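Ramgate Community Rooms
Minutes of the Furnishings and Equipment Meeting, April

Present: Ifigeneia Theodorakopoulos (chair), Chrysanthi Karamanlidis (minutes), D. Owen
Apologies: Tulton branch

1. Minutes of the previous meeting
Approved with one correction to item 4, where "chairs" should read "tables."

2. Tables
Ms. Karamanlidis reported that the white tabletops remain in good order. The meeting agreed to keep white for the remaining rooms. The quote from Fodulura stands at $1,800, delivery included. Approval was deferred until the Tulton branch confirms its share.

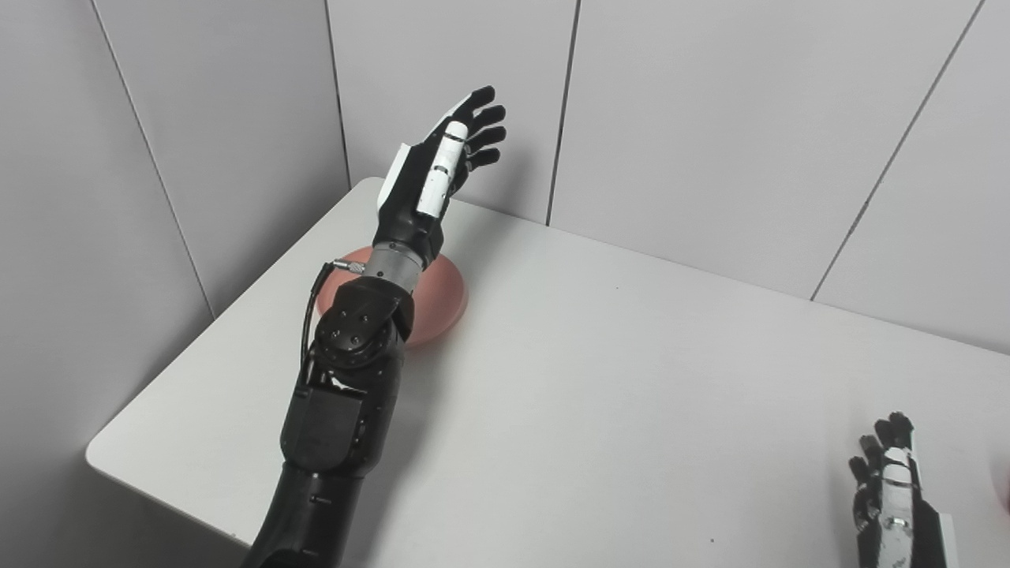
3. Tableware
The chair proposed that bowls be kept to a single color so that sets are easier to return to the correct room. Salmon pink was preferred for Ramgate. D. Owen asked that Tulton be given a different color. Agreed. Spending on tableware is not to exceed $242 this quarter.

4. Walls
The pale gray finish is to be retained. Touch-up paint will be ordered with the next supply request.

5. Budget
The balance carried forward is more than $1,000. No transfers were requested.

Actions
CK to write to Fodulura regarding the delivery period.
DO to obtain Tulton's color choice.

The meeting closed at 4:40 p.m.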